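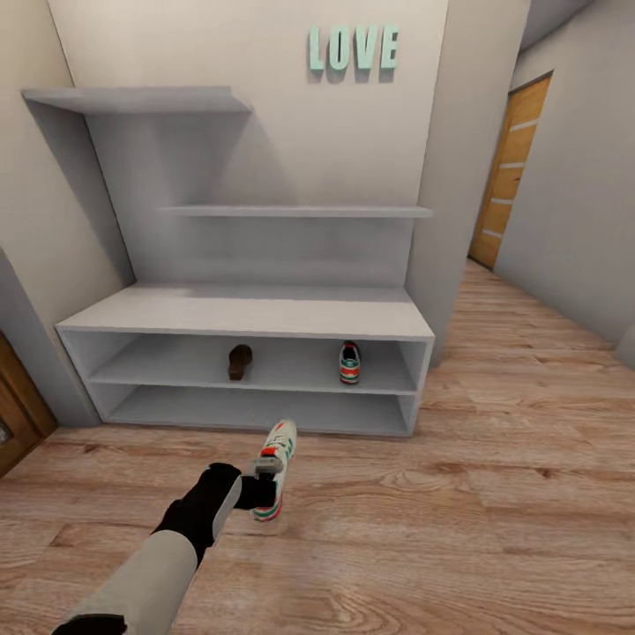

White sneaker and the shoe cabinet

From: Prasanna Wanigasekara
Date: May 4, 2025
Subject: Re: Grendstead twinning delegation

Rizwan Gamage wrote:
> Does anyone know if the Tusari visit is still on? I heard the
> mayor's office signed the friendship agreement back in January
> but I can't find the text anywhere, and the Antoniadis
> Foundation page still says "pending."

Hi Rizwan and all,

Yes, still on! I was at the signing (back row, next to the coat rack, terrible view) and the text does exist. It runs to 14 pages, and most of that is the same paragraph about mutual respect in two languages. The part you want is section 6, where both towns agree to swap student groups and send a delegation every other year. Ours goes first, with 5 people, and the council picks them.

The foundation page is just out of date. I wrote to them last week and got a very nice reply from someone who plainly hadn't heard of us, so I wouldn't wait on that.

What I'm less sure of is the money. The council voted for travel but left out the interpreter, and last time we hosted the Caditz people we ended up with my cousin doing it, and he'd be the first to tell you his vocabulary stops at soccer. I'd love to see that fixed before anybody books a flight. The petition for it has 113 names so far, so please sign if you haven't (paper copies at the library desk, ask for the blue folder).

I can scan the agreement for you, only my scanner eats corners, so you may lose a page number or two.

Prasanna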